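Kettler Edition — Grurkedora, co-op board game for video game fans

Grurkedora is a dungeon game for 2 to 4 players, and it is made by the small studio Anville. You choose a hero at the start, but you are not locked to one role. Between the floors you can trade your skill cards with the other players. 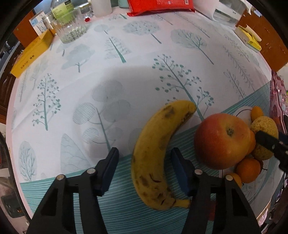

The Kettler Edition adds 37 new skill cards and a second boss, Erkex. One floor takes some 10 minutes — longer if your group likes to discuss every move. The rules are written by Marilou Navarro.

Recommended age: 10 and up
Needs the base game: no
Page updated: 27/07/2022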